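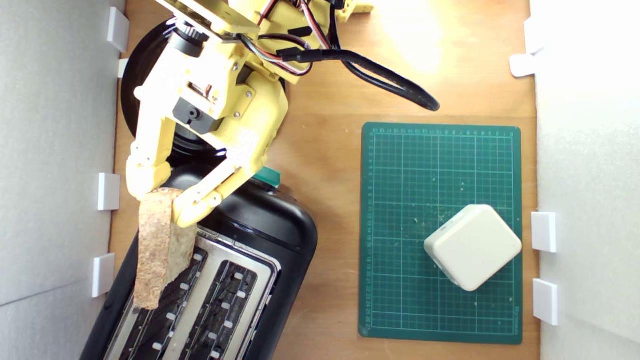 Figure 3. A slice of bread partly lowered into the left slot of a two-slot toaster, seen from above. The slice is slightly tilted.

4.2 Bread, slots and the position of the slice

In the previous section we treated the toaster as a heat source only. In the present section we turn to the slice and to the way in which it stands in the slot, which in our opinion has been given too little room in earlier studies of the domestic breakfast. The question looks small. However, when the households in our diary study were asked what annoyed them most about toasting, uneven browning was the first answer and a slice that would not go down straight, or would not come up again, was the second.

The slot of the common household toaster is long and narrow, and its walls carry the heating wires. In Figure 3 the wires can be seen as rows inside both slots, together with the small white clips along each side. The slice hangs vertically but with a slight tilt, so that its lower end is in the slot while the upper part still stands free above the steel panel. We call this the entry position. It is a short moment in the whole operation, but the angle at which the slice enters has consequences for what follows, and we therefore recorded it separately from the final position of the slice.

Three kinds of bread were used. The first was a white tin loaf from the Munteanu bakery, which is soft and has straight sides. The second was a mixed wheat and rye loaf sold under the name Skirex, denser and with a thick crust. The third was a home-baked loaf made after a recipe that Jeanie Moncrieff had collected from her diary households, and its slices differed much in shape from one end of the loaf to the other. All loaves were cut by hand with the same knife, one day after baking. In total 106 slices were toasted, and 40 of them came from the home-baked loaf. We did not try to make the slices equal, as people at home do not do it either.

For every slice we noted whether it entered the slot straight, with a slight tilt or with a strong tilt. A slight tilt was recorded when one lower corner went in first but the slice could still reach the bottom without being pushed. A strong tilt was recorded when the crust touched the guard wires on the way down and the slice had to be lifted and lowered again. The judgement was made by eye by two observers, Jeanie Moncrieff and Nelu Coman, who wrote their notes without speaking to each other. Where they disagreed, the slice was put under the milder category.

The tin loaf gave very few difficulties. Its slices went down straight in most cases, and when they were tilted they corrected themselves at the bottom of the slot. With the mixed loaf the crust was the main obstacle. It is hard enough to catch on a guard wire, and when this happens the slice stays higher on one side, and the brown area afterwards has the form of a wedge. The home-baked loaf behaved in the least regular manner. Slices from the middle resembled the tin loaf, while those from the ends, which are small and rounded, could turn inside the slot and lean against one wall.

The porous surface of the bread should also be mentioned. Large pores near the crust brown early at their edges and remain pale inside, which gives the speckled look that several households described as "burnt" although the rest of the slice was still light. We come back to this word in Section 5, where the households speak about when toast is ready and when it is spoilt.

A further point concerns the number of slots in use. In the diaries, a single slice in a two-slot toaster was common on working days, especially in the households of one or two persons at Plakholm. Some of the writers had a fixed habit of using always the same slot. One of them explained that the left one "does it nicer", and her husband had written under this that he could see no difference. We tested the matter only in a limited way, with the tin loaf, and the difference we found between the left and the right slot was smaller than the difference between two slices of the same loaf.

It must be kept in mind that our observations were made with one toaster, and that slots are not equally wide in all models. The Zondevel households, which joined the study in July, owned partly older machines of the type with side doors, where the slice is leaned and not lowered. For these the entry position has no clear meaning and they are left out of the present section. Their diaries are used again in Section 4.3, on the order in which toast, butter and tea are prepared.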